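Black fabric around a worktable: how do I keep it from sagging?

drundadeo_dai
I've got a square-ish black table and want dark cloth walls on the back and sides, so whatever sits on top isn't competing with my wallpaper. Attempt one was a bedsheet and thumbtacks. By December it looked like a collapsed tent. What do I hang it from, and does the back need bracing?

Mingxuan Song
Build a frame first and let the cloth be decoration. Bedsheets have no structural ambitions. Ours at Postcombe has two thin cables crossed in an X over the upper back wall, pulled tight, with brackets high on both sides and clamps at the back corners of the table. A matte top helps too, as a glossy one will show you the ceiling.

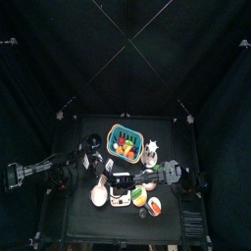 Cutting and hanging the cloth
Wash it before you cut it. I skipped that and now own some very short curtains. Leave 2 inches extra at the bottom, hang it overnight, then trim. Clips every 3 inches along the top are plenty.

Horden
just use tape

drundadeo_dai
Tape was attempt two, Horden. It lasted until lunch. Going with cables, thanks Mingxuan.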